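Neue Einwilligung bei Stondora: was sich für unsere Mitglieder ändert

Viele von Ihnen haben im Februar Post von der Biobank Stondora bekommen. Der Umschlag war dick, und in den Tagen danach sind bei uns mehr Fragen eingegangen als sonst in einem halben Jahr. Ich versuche, die wichtigsten zu beantworten. Ich bin keine Juristin, und was ich hier schreibe, ersetzt keine Beratung. Aber ich habe die Unterlagen zweimal vollständig gelesen und danach lange mit der Geschäftsstelle in Tanisach telefoniert.

Zuerst zur Vorgeschichte. Als unsere Gruppe mit der Biobank zu arbeiten begann, haben 778 Personen mit einer erblichen Nierenerkrankung eine Blutprobe abgegeben, dazu auch Geschwister und erwachsene Kinder. Unterschrieben wurde damals ein Blatt mit Vorder- und Rückseite. Darauf stand, dass die Proben für die Erforschung von Nierenkrankheiten verwendet werden dürfen und dass die Ergebnisse nicht an die Teilnehmer zurückgehen.

Das neue Dokument hat 23 Seiten. Es ist in drei Teile geteilt, und man kann zu jedem Teil einzeln Ja oder Nein sagen. Im ersten Teil geht es um die weitere Aufbewahrung der Probe. Der zweite betrifft die vollständige Sequenzierung, die das Labor Ķēniņš übernehmen soll. Der dritte betrifft die Mitteilung von sogenannten Zusatzbefunden, also von Veränderungen im Erbgut, nach denen man gar nicht gesucht hat und die trotzdem für die Gesundheit von Bedeutung sein können.
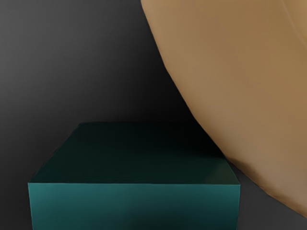 Greiferfinger und dunkle petrolfarbene Box, Computergrafik

Über den dritten Teil wird am meisten gesprochen, und ich verstehe gut, warum. Wer hier Ja ankreuzt, kann irgendwann einen Brief bekommen, in dem steht, dass ein Risiko für eine ganz andere Krankheit gefunden wurde. Der Brief selbst nennt die Krankheit nicht, er lädt nur zu einem Gespräch in der humangenetischen Sprechstunde ein. Dieses Gespräch ist kostenlos. Eine Bestätigung mit einer neuen Blutprobe ist vorgesehen, bevor etwas in die Krankenakte kommt. Wer Nein ankreuzt, erfährt nichts, auch dann nicht, wenn man die Krankheit behandeln könnte. Das sollte man wissen, bevor man den Stift nimmt.

Mehrere Mitglieder haben gefragt, was mit den Angehörigen ist. Eine genetische Veränderung hat man ja selten ganz allein. Die Biobank schreibt, dass sie Verwandte niemals direkt anspricht. Ob man in der Familie etwas weitererzählt, bleibt die Entscheidung der Person, die den Befund bekommen hat. Ich finde diese Regel richtig, sie legt aber auch eine Last auf die Schultern von Menschen, die vielleicht gerade selbst erschrocken sind. In der Sprechstunde kann man sich helfen lassen, einen Brief an die Familie zu schreiben — bitte fragen Sie danach, es wird nicht von allein angeboten.

Nun zu den Fristen. Eine Antwort wird bis Ende Juni erbeten. Bis Redaktionsschluss waren 123 unterschriebene Bögen zurück in Tanisach. Was passiert, wenn man gar nicht antwortet? In diesem Punkt war der Begleitbrief nicht klar genug, und ich habe am Telefon extra nachgefragt. Ohne Antwort gilt die alte Einwilligung weiter: Die Probe bleibt liegen, sie darf für Nierenforschung benutzt werden, sie wird aber nicht sequenziert, und Zusatzbefunde werden nicht gesucht. Schweigen gilt also an keiner Stelle als Zustimmung. Man hat mir versprochen, diesen Satz in das Erinnerungsschreiben aufzunehmen.

Wer seine Antwort elektronisch geben will, kann das Portal Brullasska benutzen. Den Zugangscode finden Sie auf der letzten Seite unten links, er ist klein gedruckt. Im Portal kann man die eigene Entscheidung später auch ändern, und zwar in beide Richtungen. Bei mir hat die Anmeldung beim zweiten Versuch funktioniert. Achten Sie darauf, dass der Code zwischen großen und kleinen Buchstaben unterscheidet.

Auch der Widerruf ist neu geregelt. Früher musste man einen Brief schreiben und auf eine Bestätigung warten, jetzt reicht eine Erklärung im Portal oder ein formloses Schreiben. Die Probe wird dann vernichtet, die Daten werden gelöscht. Ergebnisse, die schon in einer veröffentlichten Studie stecken, kann man nicht mehr herausnehmen. Von den alten Proben sind bisher 410 in mindestens einer Studie verwendet worden. Ob die eigene dabei ist, kann man auf Anfrage erfahren. 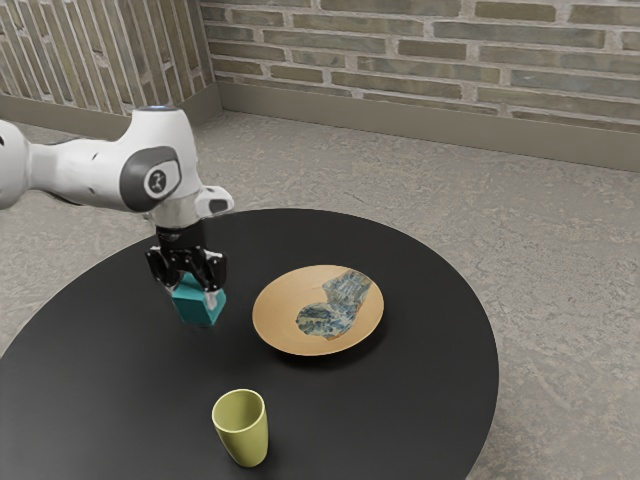 Pascal Haberkorn schreibt uns dazu, er habe beim ersten und zweiten Teil ohne Zögern zugestimmt und beim dritten drei Wochen lang nichts angekreuzt. Seine Tochter sei damals mit ihm zusammen zur Blutabnahme gegangen, und er wolle keine Antwort geben, die am Ende auch sie betrifft, ohne dass die beiden darüber gesprochen haben. Inzwischen hätten sie es getan. Sie habe Nein gesagt und er Ja, „und jetzt müssen wir noch ausmachen, was ich ihr erzähle, falls der Brief kommt“. Er wünsche sich, dass in den Unterlagen wenigstens eine Seite über solche Fälle stehe.

Diesen Wunsch habe ich an die Geschäftsstelle weitergegeben. Eine Zusage gibt es noch nicht, man will den Punkt aber bei der nächsten Überarbeitung besprechen.

Noch eine Bemerkung zu den Versicherungen, weil die Frage in fast jeder Mail steht. Die Biobank gibt keine Daten an Versicherungen weiter, das ist in der Einwilligung ausdrücklich ausgeschlossen. Etwas anderes ist es, wenn ein Befund bestätigt wurde und in der eigenen Krankenakte steht. Wer gerade eine Lebensversicherung oder eine Berufsunfähigkeitsversicherung abschließen will, sollte sich vorher unabhängig beraten lassen.

Im Mai machen wir einen Abend zu dem Thema, Beginn ist um 18.30 Uhr. Fragen können Sie uns schon vorher schicken, auf Wunsch lesen wir sie ohne Namen vor. Bringen Sie bitte Ihr Exemplar der Einwilligung mit, auch wenn es noch nicht ausgefüllt ist.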